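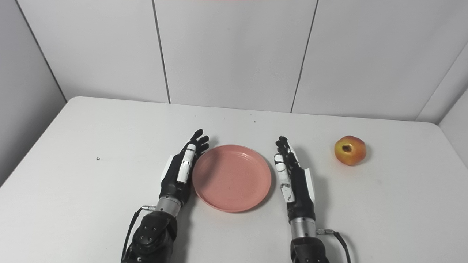

Katalin Szénási
Tableware reviewer, Ganari Kitchen & Table

Pudano Round Plate, Pink

Sold singly or in a set of 5. Dishwasher safe. Microwave safe, according to the maker.

I have been reviewing plates for this shop long enough to distrust any plate that comes with a story. The Pudano comes with a long one. The leaflet in the carton talks about "slow meals" and "the honest circle," and at one point it claims that the color will make fruit look fresher. I put a red-and-yellow apple next to the pink plate on a white table and looked at it for a while. It looked like an apple. The pink does stand out nicely against white, I'll give them that much, and if your table is white and you are tired of white plates on it, you could stop reading and buy one.

For everybody else, some notes after two months of use at home and in the shop kitchen.

What it's good for

Toast, a sandwich, cut fruit, a slice of cake. It will do a weekday dinner if you don't pile things up. Pudano calls it an "everyday anything plate," which I wouldn't. A steak and a baked potato are a stretch, and anything with a thin sauce makes me nervous on the walk from the stove to the table. If you mostly eat soup and stew, you want a bowl. Please don't let a leaflet talk you out of a bowl.

Weight

Each plate weighs 425 grams on our shop scale. The carton says 504. I weighed all the plates from two cartons and never got near the higher number, so I wrote to Pudano and asked. Their answer was that the figure includes the packaging for a single plate, and that makes sense of the number without making it any more useful. We list 425 here. It is light enough for a child to carry to the sink and heavy enough that it doesn't skate around when you cut something on it.

The color

Pink is the only color we stock. The maker also does a gray and a green, and my colleague Jinlong Yu, who does the ordering, passed on both after seeing samples. He says the green looked ill. I haven't seen it.

Whether the pink lasts is the thing people ask me most. Pudano promises "permanent color," and I don't believe in permanent anything that goes through a dishwasher. So far my own plates match the unused one I kept in the cupboard to compare. Two months is a short time, though, and I will change this page if they start to fade. Beet juice left overnight came off with a sponge. Turmeric took baking soda and some patience.

Stacking

Fine up to five. Past that the pile leans a little, at least on my shelf, which may not be level either. If you're short on space they will sit in an ordinary plate rack. Put a paper towel between them if you're moving house.

Knife marks

The listing we were sent said "scratch-proof." I took that off. A steak knife used with normal pressure left faint gray lines on one of mine, and a cream cleaner took most of them away. A table knife left nothing I could find. That is what I'd expect from a plate at this price, and I wish they had just said so.

Compared with the Furtado

We also carry the Furtado side plate, and people go back and forth between them. The Furtado is plainer, a bit thicker at the rim, and costs more. Lenka Hubáček in our returns department tells me she sees fewer chipped Furtados coming back - but we sell fewer of them too, so I wouldn't read a lot into it. For a rental or a house full of teenagers I'd buy the Pudano and not worry. For a wedding present I'd go with the Furtado, mostly for the box.

Buying one or buying five

The set works out cheaper per plate. It also leaves a family of six one short, and I have complained about this to the maker, who said five was "a more relaxed number." You can add a single to a set in the same order and we'll pack them in the same carton. Batches can differ slightly in shade, so if matching matters to you, order everything together and mention it in the notes box. Someone here will check them side by side before they go out.

Care

Top or bottom rack, either is fine. No oven, no broiler. Skip the steel wool. The maker recommends its own Pudano cleaning paste, and I tried it, and dish soap did the same job.

Returns

Unused plates can come back within the usual period. If one arrives chipped, send us a photo of the chip and the carton label and we'll replace the single plate, even out of a set. You can keep the leaflet.

Page last revised in May.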